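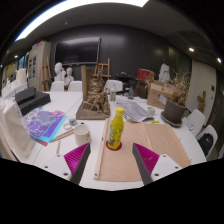

Uma garrafa amarela com tampa de rosca, também amarela.

Como funciona a tampa de rosca?

Quase todos os dias abres uma garrafa, um frasco de compota ou um tubo de pasta de dentes. Rodas a tampa para um lado e ela sai. Rodas para o outro e ela fecha. O segredo está numa linha em relevo chamada rosca.

O que é a rosca

A rosca é uma rampa enrolada à volta de um cilindro. Podes fazer uma em casa: corta um triângulo de papel, com um lado direito e outro inclinado, e enrola-o num lápis a começar pela parte mais alta. O lado inclinado desenha uma linha que sobe às voltas. Essa linha chama-se hélice.

Uma garrafa com tampa de rosca tem normalmente essa linha por fora do gargalo. A tampa tem outra por dentro. Quando rodas a tampa, as duas rampas deslizam uma sobre a outra e a tampa desce um pouco a cada volta.

Porque é que fecha tão bem

Subir uma rampa comprida cansa menos do que subir a direito. Com a rosca acontece o mesmo. A tua mão faz um movimento longo, à volta, e a tampa faz um movimento curto, para baixo, mas com muito mais força. Muitas tampas têm também um disco macio por dentro, que fica apertado contra a borda do gargalo e tapa a passagem ao líquido.

Para que lado se roda?

A maior parte das tampas fecha no sentido dos ponteiros do relógio e abre no sentido contrário.

E quando a tampa não abre?

Se for uma tampa de metal num frasco de vidro, pede a um adulto que a passe por água quente da torneira durante 30 segundos. O metal aquece e dilata mais do que o vidro, e a tampa fica menos presa. Um pano seco ou uma luva de borracha também ajudam, porque a mão escorrega menos.

Procura em casa

Há roscas nos parafusos, nas lâmpadas, nas mangueiras e em alguns bancos de piano. Escolhe uma, roda-a devagar e segue a linha com o dedo.

Palavras novas
Gargalo: a parte estreita no cimo da garrafa.
Hélice: linha que sobe às voltas.
Dilatar: ficar um pouco maior.

Texto: Hanneke Bosman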